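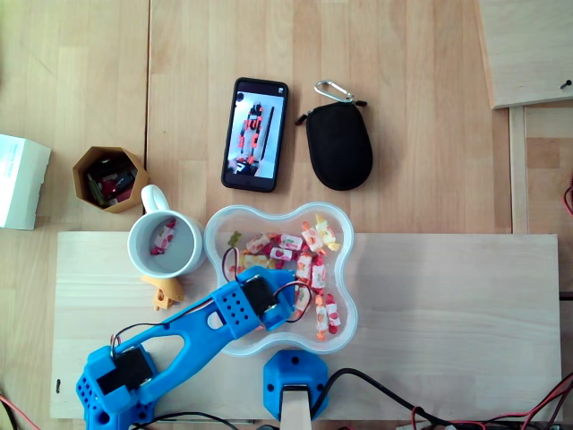
Brurnisar: stamina drain in the Prenton hospital map

temel_main
Patch from September changed sprint drain in co-op. Solo is unchanged. With 2 players, the bar empties before the end of the east corridor, so the ghost catches whoever carries the lantern. Is this intended?

lau77
Intended. Drain scales with carry weight now. Lantern plus salt puts you at 700. The slowdown threshold is 682. Drop the salt at the stairs.

temel_main
Weight was already a factor before the patch. I tested with the lantern only, at 400, and still ran out at the second door.

gridfault
Same result on my end, host and client. Host drains at the normal rate. Client drains faster. Looks like a sync problem, not a weight rule.

lau77
Client drain was always a bit higher if the host has a low frame cap. Uncap it and test again.

gridfault
Uncapped. No change. I also swapped host with my partner and the fast drain moved to him.

coldspot_b
It only happens after the first hunt for me. If nobody has triggered a hunt, both bars match. Try reloading the save in the lobby.

temel_main
Reload fixes it until the next hunt. So it is the hunt flag staying on for the client.

lau77
Possible. I still would not carry salt on that map.

gridfault
Salt is the only thing that holds the ward door. Filed a report with both logs attached.

Last updated: September, 11:40 pm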